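Print this page | E-mail this page

Workshop notebook, Illbridge kitchen
2020-05-30

Back on the sourdough starter question, which Lies Leemans and I have been chewing over for weeks now. I fed the Wuver jar first thing with 54 g of rye and the same of water, then wandered off to answer Arvo's letter, and by the time I'd finished (he does like a long reply!) it had climbed well past the rubber band. The Olach jar was sulking again — I think it wants a warmer shelf, though Floor blames the flour.

Bun dough: 319 g plain flour, a good spoon of the Wuver starter, sugar, a little lard. Very soft, lovely to handle. Marijke would like it less sweet.

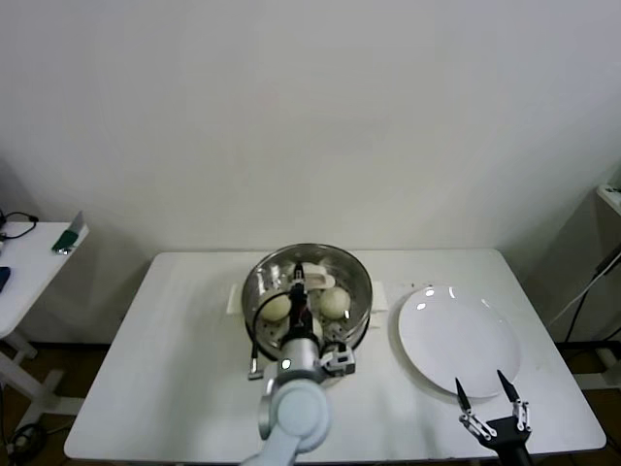 Three buns in the steamer pot.

Still to settle is how long the starter can sit in the cold before the flavour turns sharp. Bram's old notes from Nijs say five days, mine say three, and I'd dearly like to know what flour he was using. Must ask him before July, and order more rye. 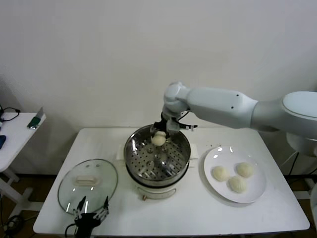

Bun over the perforated tray, cloth behind the pot.

Feed both jars again tonight, Olach on the top shelf.

This site uses cookies. OK
Contact | © Illbridge | Back to top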